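Packing a Box That Arrives the Way It Left

I have been mailing things to family for most of my grown life, jars of jam and mixing bowls and once a very heavy lamp, and I still learn something every time I get out the tape. These are the habits that have stuck with me, and I hope one or two of them will be of use at your house.

Start with the box. A carton that has already made one trip has soft corners, and soft corners are where the trouble begins. I buy the plain Plumlow ones in a bundle of 14 and keep them flat behind the pantry door, where they stay dry. Pick one that leaves you room for 3 inches of padding on every side — yes, the bottom too!
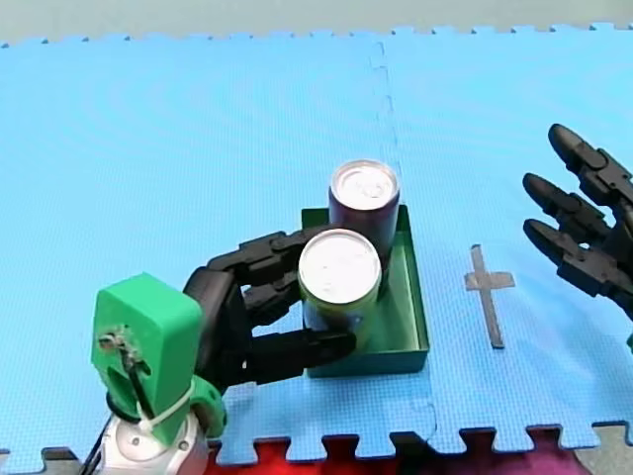
Next comes wrapping, and please wrap each thing by itself. Two mugs sharing a sheet of paper will knock together all the way across the country. I like to stuff the insides as well, with a crumpled page or an old dish towel (a gift in its own right, if it's a nice one). Plates go on edge, like records, with a piece of cardboard between each pair.

Heavy things sit at the bottom and in the middle. If there's a jar, tape the lid, put it in a zip bag and press the air out before you wrap it.
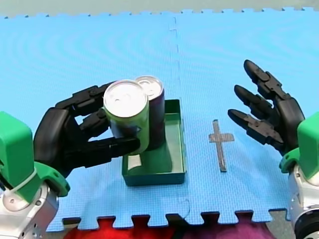

When everything is in, fold the flaps shut and give the box a gentle shake next to your ear. If you hear or feel anything shift, open it back up and add more paper. I've had to do this four times with one stubborn teapot, and it was worth every minute.

For tape, use the wide packing kind and run it down the center seam, then across both ends so it makes a capital H. Masking tape lets go in the cold, and string catches on everything.
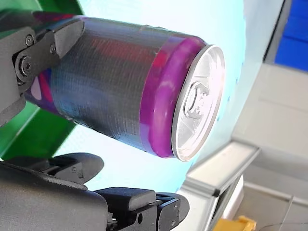
Last of all, write the address on a slip of paper and tuck it inside before you seal up, in case the label gets torn. Peel off any old labels while you're at it, or cover them with a dark marker. And save the paper from the boxes people send you — mine lives in a pillowcase on the closet floor.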